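Frade: a reading list of journal submission guidelines

Welcome, and thank you for looking in. Frade is a small collection of "notes for authors" pages from library and information journals, gathered so that people writing their first article can see how different editors ask for much the same things. It began as a folder on my own computer and grew to 400 pages before I thought to give it a name - Gervásio Falcão, who keeps the list going with me, says it should have had one much sooner.

Each entry has the journal title, the type of peer review, the word limit and the reference style. Where a journal gives separate limits for articles and book reviews, you will find both, with the article limit first. The longest notes in the set run to 932 lines and the shortest to three, so please don't expect the entries to look alike!

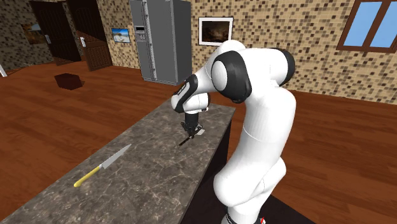
Word limits are copied as the editors wrote them. If a page says "up to 2,000 words, excluding references", that is what the entry says too, and we haven't tried to turn it into a bare number. Review types were trickier, and anything we couldn't settle is marked "unclear".

Files

frade-main.csv - the full list
frade-notes.txt - our remarks on odd cases
karnix-old.csv - the earlier list, kept for anyone still using it

Last checked against the journals' own pages: 1/31/23. Guidelines do change, so do read the current ones before you send anything off. Corrections are very welcome, and the next round of changes goes in at the end of February.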